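Teaching the Night Shift
5 min read
Sep 19, 2024 | By Cameron Halliday

I burned my wrist on a heat sealer when I was nineteen, packing shower rings for a summer, so I have opinions about repetitive work. I went to Flaltthorpe expecting to be grumpy about the whole business. Sadier packs and ships small household goods there, and since last December it has been bringing in robot arms from a company called Temeo. What I wanted to know was what happens to the people at the benches.

Well, some of them are teachers now! That's the word on the badge, anyway. Seventeen packers have moved over to a room upstairs where they do ordinary tabletop jobs with a gripper held in the hand, over and over, while the gripper's own camera records it. The arms downstairs learn from the recordings.

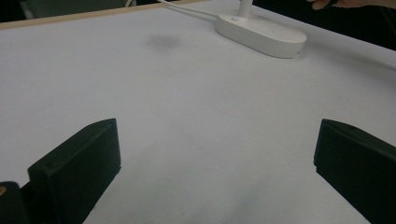 The pay is a bit better, and the chairs are a lot better. I talked to a woman who'd spent 11 years on the packing line and she told me the strangest part was slowing down. On the line you get praised for being quick. Upstairs, if you snatch at something, the take gets thrown out and you do it again. She went home after her first week and caught herself picking up the TV remote like it was an egg.

I had a go, of course. You squeeze, the two fingers close, and your brain takes a while to accept that your hand now ends several inches further out than it used to. I was terrible. My teacher (very patient, a former forklift driver) said most people are decent by their third day and bored by their second week, and the boredom is the thing he'd warn a newcomer about. On the line there was a radio and somebody to argue with. Upstairs everyone is concentrating, so it's quiet - library quiet, with the odd swear word.

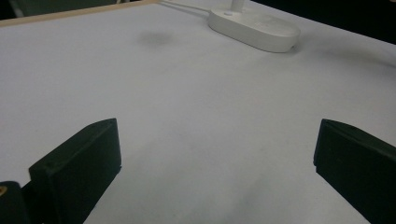 The software that sorts the recordings is called Cantero, and it is not loved. It keeps a running tally for every person, and one man's had reached 2,528 accepted takes the day I visited. He didn't seem proud of it. He wanted to know why his rejected ones don't come with a reason attached, and I thought that was a fair thing to want. His supervisor said a fix has been asked for. She also said she'd asked in the spring.

Now for the numbers people kept lowering their voices over. Sadier had 172 people on the floor before the arms came in and has 141 there today. Take off the 17 upstairs and that leaves 14 jobs that went. Management says those were all retirements and people who left on their own and weren't replaced. The packers I spoke to mostly agreed, though two of them pointed out that a job not refilled is still one less job in a town this size. My cousin's kid is looking for exactly that kind of work, so I wrote that down and underlined it.

Nights have changed the most. The arms take the late orders, and the crew that used to work until two in the morning is down to a handful who clear jams and restock. One of them likes it fine. Another misses the overtime so badly she's picked up Saturdays at a bakery.

I asked the woman with the egg-shaped remote whether she'd go back downstairs if they offered. She thought about it for a good long while and said she'd want to see the new schedule first.

Last updated: 9:40 a.m.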